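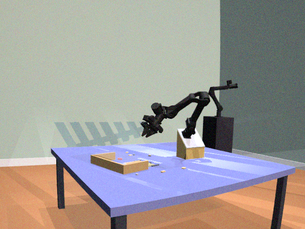

Claketti

A word list of complaints about typing, collected from the Plorkholm office newsletter. Version 2.

What's in it
4,000 short complaints, one per line, in a plain text file. 200 are marked "loud keys." Another 111 are marked "other people's loud keys," a category we had hoped to keep small.

Columns
text: the complaint, spelling left as found
mood: grumpy, very grumpy, or Thursday
source: Flikell (the newsletter) or Sikora (its rival, one floor up)

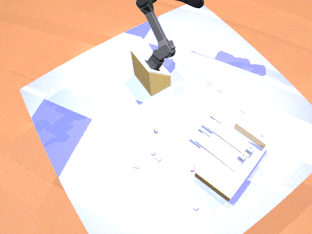

White surface on an orange-brown floor, with the arm over it.

Known problems
Sikora entries run long and mention soup. Duplicates were removed in October, then some were put back after complaints, which we also added. Mood labels were done before lunch and it shows.

License
Use it for anything. If you quote a complaint, keep the capitals. The writer meant them.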